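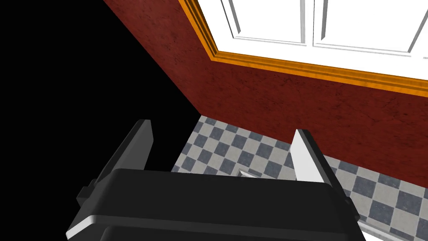
Wekesa Ondieki wrote back after the first part of this review that a success rate on its own told him very little, and that he wanted to know what the arm does in the four seconds after it misses. Fair request. The second part is mostly about that.

## Dallik pick-up package, part two: floor chores

Dallik sells a control package for parallel-jaw arms along with a simulator, Prusness, in which the same policy can be run before any hardware moves. The task reviewed is the dullest one on the list: find a small item on the floor, close on it, lift it, and put it in a bin. I ran 1000 trials in Prusness and then repeated a shorter set on the bench arm at Bresuvham. All settings were left at default except grip force, which I lowered by 17 percent after the first hour.

### Approach

Good. The planner picks a sensible line to the target and does not wander. Patterned flooring is handled better than in the previous release, where high-contrast tile edges were sometimes scored as object edges. I saw that fault only under very low light settings.

The weak point is the last stretch of the descent. With the camera mounted behind the palm, the housing hides part of the floor close to the fingers, and a low item can drop out of view before the jaws reach it. The policy then relies on its last estimate. If the item has not moved, fine. If a finger has nudged it, the estimate is stale and the jaws close on air.

### Recovery

Wekesa's question. After an empty close, the arm reopens, backs up a short distance, and tries again at the same coordinates. It does this 2 times before it retreats far enough to look again. Both repeats are wasted in most cases. A person picking up a bottle cap would look first. The retry count can be set to zero in the config file under `recovery.blind_attempts`, and I recommend it. The manual lists this setting in an appendix and gives the wrong default.

### Flat items

Poor. Cards, thin wedges, and anything that sits flush with the floor are still the main source of failures. Rigid fingertips need an edge to get under, and the package has no slide-to-wall or scrape behavior. Sebastian, the optional fingertip set, adds a thin compliant lip and helps with cardboard. It does not help with paper.

### Simulator versus bench

Prusness renders rooms with fairly detailed textures, and load times are short. Contact is where it departs from the bench. Simulated items slide too easily under light touch, so the simulator overstates nudging and understates pinching against the floor. Tune descent height on hardware.

### Verdict

Usable for sorting blocks, caps, and parts off a clear shop floor with someone nearby. Not ready for a family room. Logging is complete and exports to CSV, although the column for finger width is in inches and every other length is metric.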